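Speaker notes: Two Arms, One Sheet of Paper
Student robotics project, Stornau — Saturday, November 11, 2023 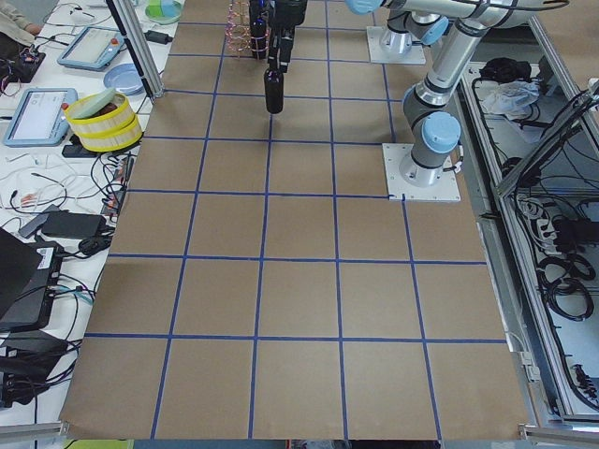

One of the second-year students asked in the first week why we didn't just let the software work out where everything was, and whether a grid on paper wasn't a step backward. Keep that question in mind. I'll come back to it twice.

Opening (keep short)

Thank the hosts. Say who we are: a project course, one semester, open to students from any program. Most of them had written some code before. Very few had moved a real arm.

The course is called Runiria. People will ask what it stands for. It doesn't stand for anything.

What the students were asked to do

Get two arms to share one work surface. Each arm has to reach a cell, pick up or set down an object, and clear out before the other one needs the space. The students write the schedule, the moves and the stop conditions. We supply the arms and the safety rules.

The surface is brown kraft paper with blue tape laid out in rows and columns. We went through other options first. Printed mats were nice but slow to reorder. Paper can be replaced the same afternoon, and a team that wants a different cell size can pull the tape and start over.

Our materials budget was 2763 for the semester, and paper and tape hardly show up in it. Cables do. If anyone asks where the money went, say cables.

Why the grid

First return to the student's question. A grid gives people and code the same words. When a team member says "third row" the rest of the team can look at the table and check it. Before the grid we had long arguments over coordinates that three people were reading in three different ways.

It also makes mistakes easy to log. A placement is inside the tape or it's over the tape. Teams ran 200 placements each before they were allowed to change the speed settings. Some complained. The logs were useful anyway, mostly for finding out that the base frame had been entered wrong.

(Pause here for questions if the room is small.)

Teach pendants

Every team starts on the pendant, moving the arm by hand controls, before anyone opens a laptop. We ask for 40 saved positions per team. It's dull work and they come out of it knowing what the joints do near the limits of their reach.

One rule we added in May after the pilot: the person holding the pendant is the only one who calls the move. Before that we had two people talking at once and an arm waiting on both of them.

The objects

We don't give them cubes. The cubes were fine for a demo and taught almost nothing about grip. Now teams bring things in. Bottles, tall things, baskets with lids, plates. Round bottoms are hard to set down. Open wire shapes are hard for the depth software, and light colors on a white table get lost.

A team has to write down how it expects each object to fail before the first try. Half a page is enough.

Sharing the space

Talk through the two methods.

Method one: lock a cell. An arm asks for a cell, gets it, gives it back. Simple to write. It breaks when the arm's elbow passes over a cell it never asked for.

Method two: lock the whole path. Slower, and the arms spend more time standing still. Three of our teams ended up here. The Zakaria team mixed the two, with path locks near the bases and cell locks in the open part of the sheet. Their run log is 2000 lines and I have it with me if anyone wants to read it.

Second return to the question. The software did get better at finding objects during the semester. The teams kept the tape down because they still needed a way to talk about space.

What we'd change

Cable routing needs its own session in week one. We treated it as housekeeping and lost lab time to it.

Shorter reports, more of them.

Let teams swap code halfway through. We tried this once with the Prillden group — they found a missing stop condition within the hour.

Closing

Offer the course sheet and the tape layout to anyone who wants them. The lab is open to visitors after the last session. Then questions. Repeat each one before answering, the back of the room can't hear.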